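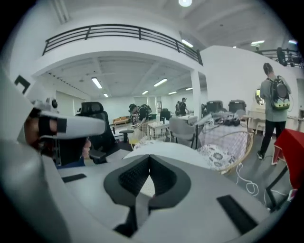

25 Nov 2024
By Lumel Newsroom

The Biltmont center has opened its ground-floor hall as a shared work and lounge area, replacing the rows of identical desks that had stood there since the building was converted. Furnishing was carried out in 2 stages beginning in May. Seating now ranges from standard office chairs to a hanging rattan basket chair with a flower-print cushion, and a brown-orange sofa stands against the back wall. The mezzanine keeps its black metal railing, which was retained under the terms of the lease.

Dhillon, the firm responsible for the interior, said that 774 pieces of furniture were reviewed for the building as a whole, many of them taken from storage. Pieces were placed in small groups – each with its own table – and tenants may move them during the day. 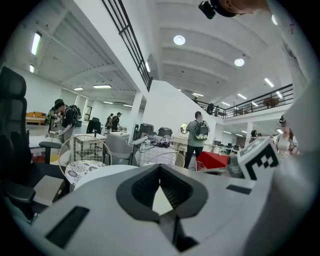

Wire-frame chairs and cloth-covered tables in the shared hall at Biltmont.

Table coverings were supplied by Skaser, which also holds the cleaning contract for the hall. Under the house rules, coverings remain on the tables at all times and are changed by the contractor. 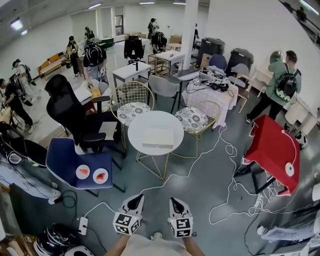 Food and drink are permitted in the hall for a trial period, and the center has asked tenants to return all dishes to the counter before leaving. Small plates, such as the two set on the seat of a navy blue chair near the round white table, are to be cleared by the tenants who use them. Cables laid across the gray tile floor must be gathered at the close of each day.

The hall serves almost 1000 registered tenants. Applications for reserved tables may be submitted at the front office, Room 2095.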